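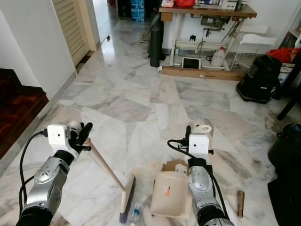 How to Clean Grout on a Tile Floor (Without Wrecking Your Knees)

Updated September 3, 2018

When we moved into our place I thought the grout in the entryway was brown. It's a nice brown, sort of like coffee with a little milk in it, and I bought a rug to match. Then a bit of it got splashed with baking soda during a science project and a pale gray stripe showed up. So that's how I got into grout.

I've done the whole downstairs twice now, plus my friend Aileen's kitchen, and I have opinions. You can do an ordinary bathroom in a morning. A big kitchen is more like a weekend, and please don't try to do it all in one go (I did, and I walked funny until the next weekend).

What you'll need

Baking soda, one big box
Dish soap, any kind
Warm water and two buckets
A stiff nylon grout brush with a long handle
An old toothbrush for corners
Oxygen bleach powder for the bad spots
A stack of old towels or a wet vac
A foam pad to kneel on

Skip the wire brush. I know it's tempting, but it scratches the tile and chews up the grout. And check what your floor is made of before you start! Everything on this page is for ceramic or porcelain. If you have marble, travertine or any other natural stone, get a cleaner made for stone and follow the label.

Step 1: Sweep, then sweep again

Grit turns to mud as soon as you add water, and then you're scrubbing mud into the lines you're trying to clean. Pick up everything off the floor first, shoes and mats and whatever rolled under the bench. I sweep once along the tiles and once across them, going into the corners with short strokes, and then run the vacuum with the brush head along the walls. Dog people, do the vacuum part twice.

Step 2: Try a small patch

Pick somewhere out of the way, like behind the door. Mix half a cup of baking soda with enough water to make a paste like toothpaste, plus a squirt of dish soap. Rub it into one line, leave it ten minutes, scrub, wipe. Let it dry completely before you judge it, as wet grout always looks darker.

If it comes up clean, great, go on to Step 3. If it's still dingy, you want Step 4.

Step 3: Work in small sections

I do a square four tiles by four tiles. Spread the paste along the lines with your finger or the toothbrush, let it sit ten minutes, then scrub back and forth with the long-handled brush. Short, quick strokes work better than leaning on it with your whole weight. Wipe up the gunk with a damp towel before you move over, then go back with clean water from the second bucket.

Change the water when it looks like tea. You'll be changing it a lot.

Step 4: The stubborn bits

In front of the stove and just inside the front door are always the worst. For those I mix oxygen bleach powder with warm water, going by the package, and pour it along the lines so it puddles a little. Leave it fifteen minutes, scrub, and rinse very well. Gloves on, windows open, and never mix it with vinegar or any other cleaner.

Somebody is going to ask about vinegar -- my neighbor Sudheer swears by it. I don't use it on grout at all. It's an acid, and cement grout doesn't love acid, especially if it was never sealed.

Step 5: Rinse and dry

Go over the whole floor with plain water, then dry it with towels or the wet vac. If you see a white haze the next day, that's leftover baking soda. Wipe it again with a damp cloth and it'll go.

Step 6: Seal it

Give the floor at least a full day to dry, two if it's humid. Then brush a penetrating sealer along the lines with a small foam brush, wiping any drips off the tile within a few minutes. I did mine in April, and spills still bead up on it. To test yours, put a few drops of water on a line. If they soak in and leave a dark spot, it's time to seal again.

And if the grout is cracked or crumbling, stop cleaning and patch it first. I'm working on a separate page for that, once I've finished the laundry room.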